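第三讲 机器能替我们做家务了吗(课堂讲义)

上一讲结束后,好几位同学跑来问我,说网上的视频里机器人已经会叠衣服、会端盘子了,我们这门课还有什么可讲的呢?我听了很高兴,这正是我盼着你们问的问题!不过请大家先别急着下结论,我们慢慢来,从一件最普通的事情说起:收拾一张桌子,把水壶放回底座上。

大家回想一下自己早上是怎么做的。多半一边打着哈欠,一边伸手就拿起来了,眼睛可能还看着别处。可是对机器来说,壶身如果是不锈钢的,亮得像镜子,深度相机常常读不准;壶里有多少水,重心就跟着变;底座旁边那根电线是软的,每次弯的样子都不一样。

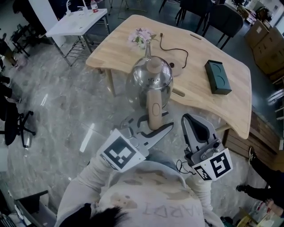

所以现在很常用的一条路,是由人拿着手持夹爪,把动作一遍一遍做出来,再让模型去学。夹爪上的黑白标记用来定位,这部分我们在第二讲讲过,忘了的同学请翻翻笔记。要留心的是,人只剩下两根“手指”以后,自己也会变笨,拿壶把要换好几个角度,这种笨拙恰恰很有参考价值。

Rosalinda Dumlao老师在她的Zulari项目里让学生采了400段放水壶的示范,训练后在原来的桌子上试,效果相当不错;换了一张桌子,再把纸巾盒挪近一点,39次里只成功了3次。她把这组数据大大方方地给了我们做教材,我真心感谢她。

车间里的情形要好一些。Hervieu的装配线上零件位置固定,光线也固定,同一个动作重复1000遍,机器不会嫌烦。家里可没有这样的条件,孩子把玩具一扔,桌面就全变了样。

课后请读Plaltness的实验报告,重点看失败记录那一节,挑一次失败写一页分析,五月底以前交给我。写得长一点也没关系,我自己就是个啰嗦的人,会慢慢看完的。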